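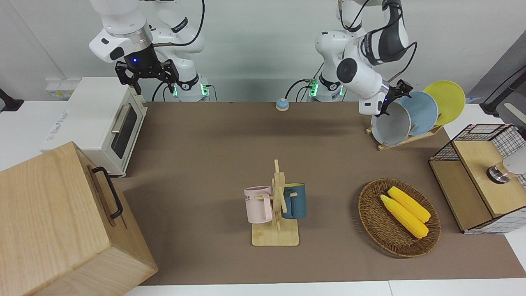
How much counter space does a small shared kitchen need for drying and storing cups and dishes? Our layout needed a strip 60 cm deep, with the mug storage kept clear of the oven door.

## 2. Layout study

The study compared two arrangements of the same items: a toaster oven, a wooden box with a metal handle, a mug tree and a group of dishes. Kendra Fraser drew the plans and Keegan MacLeod did the timing. Trials were run in January under the course project Colov.

**Arrangement A** put the oven in a back corner and the dishes at the opposite end. The mug tree stood toward the front, within reach of a seated user.

**Arrangement B** moved the mug tree to the back wall and brought the box to the center.

Each arrangement was used for 12 put-away trials. A trial ended when the last cup was on its peg.

| Arrangement | Mean time (s) |
|---|---|
| A | 56 |
| B | 60 |

The difference is small, and we did not test it for significance. Most of the extra time in B came from reaching over the box — two trials were repeated after a cup slipped from its peg.

## 3. Limits

Only one mug tree was tested. A heavier base may change the result. Oven heat was not measured, so the clearance in A is taken from the plan drawing alone.

June 2026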